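Kukaron Robotics Short Course
Unit 6 handout: Recording demonstrations by remote control
Prepared by Wiesława Wasilewska, with lab exercises by Orla Mulligan

6.1 Scope

Unit 5 covered kinesthetic teaching, in which the operator takes hold of the arm and moves it through the task. The present unit covers teleoperation in simulation. The operator moves a small leader arm at the desk, and the simulated arm follows its joint positions. No force is returned to the operator's hand. All contact has to be judged by eye, so the choice of views matters more than it did in Unit 5.

The exercise scene is called Rerka. It contains a wooden table, a large arm on a green pedestal, a second and smaller arm on a black pedestal, and a set of small colored blocks and bars. Only the large arm is driven in this unit.

Start each session in the high view. It is used for checking the general posture of the arm and its clearance from the pedestal. It is a poor view for grasping, as the elbow and upper links can hide the gripper completely.

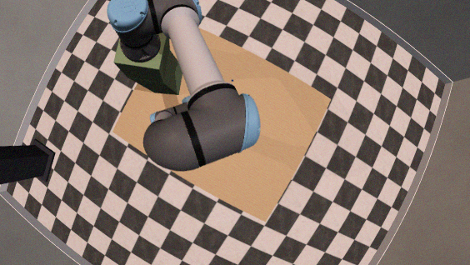

6.2 The gripper view

The second view looks down past the fingers and moves with the wrist. Operators tend to prefer it once they have learned it, and most of the fine alignment is done there. Three points apply.

(a) Left and right in this view are fixed to the gripper. If the wrist is turned by half a revolution, a motion toward the pedestal appears reversed.

(b) Height is difficult to judge. A piece that appears between the fingers may still be well below them. Confirm the height in the table-level view before closing.

(c) Shadows are rendered. The arm darkens part of the table, and dark pieces inside the shadow have low contrast against it. Blue and pink pieces on lit wood are easier to pick out than red or purple ones in shade.
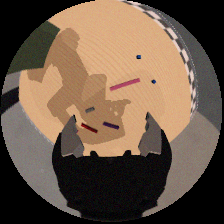

Figure 6.2. Gripper view, fingers open. The red and purple bars lie in shadow between the fingers.

Do not brighten recordings after the fact. The learned policy receives the same pixels at run time, and a correction applied only to the training data produces a mismatch.

6.3 The table-level view

The third view is fixed and stands a little above the surface of the table. It shows fingertip height well and depth badly. Used together with the gripper view, it gives enough information to place the fingers on either side of a block.
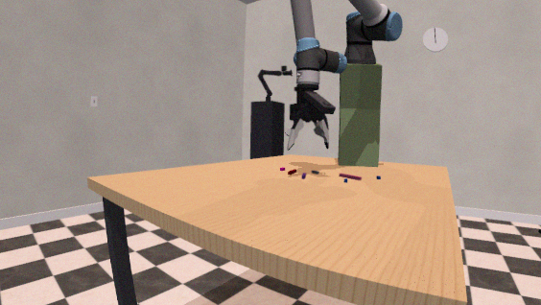
Figure 6.3. Table-level view. The open fingertips are clear of the tabletop.

6.4 Procedure for one demonstration

1. Reset the scene and wait for the pieces to settle.
2. Bring the leader arm to the posture shown on the console. Following is enabled only when every joint matches within tolerance.
3. Start the recording, then move. A short still period at the start is acceptable and is trimmed later.
4. Approach from above with the fingers open. Stop over the target piece.
5. Check alignment in the gripper view and height in the table-level view.
6. Descend, close, and lift straight up.
7. Carry the piece to the goal and release it.
8. Stop the recording. Mark it as success, failure or discard.

A failed grasp followed by a correct second attempt is marked as success and kept. Recoveries of this kind are useful to the policy – a set containing only clean grasps gives it nothing to imitate after a miss. Discard is reserved for faults in the recording itself.

6.5 Trimming and resampling

Recordings are cut to a maximum of 2000 steps. Anything longer is usually an operator hesitating, and Szulc, the logging tool, flags it for review. The class set from the previous term had 200 demonstrations, of which 194 passed review. Yoga Siregar's notes on the rejected files are in the course folder and should be read before Exercise 6B.

Joint positions and gripper opening are stored at every step. Images from all views are stored with the same step index. Do not resample the images and the joint data separately.

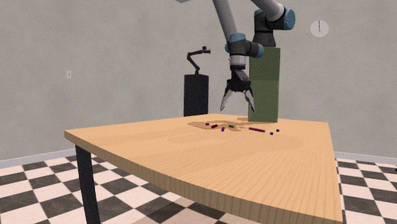 Jukdale, August

Revision note. The tolerance in step 2 has been tightened following comments from Edmund Sadowski. Students with older leader arms may need to repeat the calibration in Unit 4 before following can be enabled. Exercise 6B is due at 5 p.m. on the day of the lab. Questions about marking go to Sarla Solanki.

Related handouts
Unit 4: Calibrating the leader arm
Unit 5: Kinesthetic teaching
Unit 7: Behavior cloning from joint data
Szulc quick reference

Shares 12
Comments 3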